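FOR IMMEDIATE RELEASE
3rd February

Niltance Brings Its Patterned Bedding to Shared Bedrooms, with a Free Guide to Getting the Bed Made and the Cords Put Away

ZERNSKA – Anyone who has ever shared a bedroom, whether with a sister, a cousin or a very patient roommate, knows that the beds end up being a good deal more than beds. They are where the clean wash gets dropped, where the phone gets charged, where the homework gets done and where a surprising amount of the household seems to pile up between breakfast and supper. Niltance, the home goods company based in Zernska, has been thinking about those rooms for quite a while now, and today we are very happy to introduce the Ollden collection, a family of printed sheets and lighter covers made for bedrooms where more than one person sleeps.

The collection goes on sale this week in our Zernska store and in 34 partner shops, and it comes with a free printed guide called The Made Bed, which we have had a lovely time putting together over the winter.
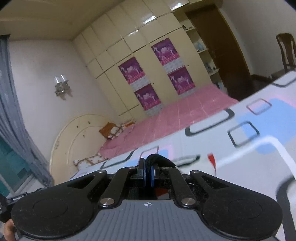

A woven-looking black piece held over pale patterned fabric, with pink bedding beyond.

The print itself started with a simple drawing of rounded squares and rectangles, some of them long and some of them short, with thick dark outlines and soft patches of color sitting behind. Our designer Takeshi Kobori drew the first version on the back of a shipping form last December and then, as he tells it, could not leave it alone.

"I kept moving one square a little to the left and then moving it back again," Kobori said. "What I wanted was a sheet that looks cheerful when it is pulled smooth and still looks cheerful when somebody has been sitting on it all afternoon with a book. Most of us live with the second kind of bed, and I think a pattern ought to be kind to it."

He drew 20 versions before the team settled on one, and the early ones are pinned up along our workroom wall, where visitors are always welcome to come and argue for their favorite (many have!).

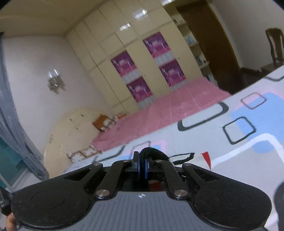

Before a single yard was printed for sale, we sent sample sets home with 268 families and asked them to live with the bedding just as they would with anything else, washing it, folding it, forgetting to fold it, and letting the kids and the cats have their say. We got back 346 pages of notes, a good number of them handwritten, and we read every one. Families told us they wanted covers light enough for a child to shake out alone, and they wanted sheets that could sit in the same room as a plain pink or cream blanket without making a fuss. They also told us, over and over and in the nicest possible way, that what really wears them out is everything that lands on the bed during the day.

So the guide has a whole chapter on just that. It begins with cords, which came up in the notes far more often than we expected. Pick them up first, before you touch the sheet, and wind each one into a loose loop about as wide as your hand. Hang the loops on a hook near the outlet or lay them in a shallow drawer. Then gather up the clothes, sort out what is going to the wash, and put the rest on a chair until the bed is done. After that comes the sheet, starting at the head of the bed and working down, with one good long pull at each corner.

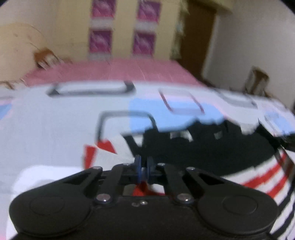 Laundry has its own chapter too, with a folding method that was sent in by a grandmother in our test group and that several of us here have now taken up at home. You fold the piece in half with the print facing in, smooth it from the middle out with the flat of your arm, and then fold it in thirds so it will stand up on a shelf. It takes a few tries. Kobori says his still leans.

The Ollden collection includes fitted sheets, flat sheets, pillowcases and light covers in twin and full sizes. All of it is cut and sewn at the Yokoyama workshop, our sewing partner since the company's earliest days, and we are grateful as ever for the care the people there put into every hem. Matching crib sheets are planned for later in the year.

Copies of The Made Bed are free at the counter while they last, with no purchase needed.

About Niltance
Niltance makes sheets, blankets and towels for everyday homes. The company's store and workroom are in Zernska.

Press contact: Niltance Press Office, Zernska. Fabric swatches and copies of the guide are available to editors on request.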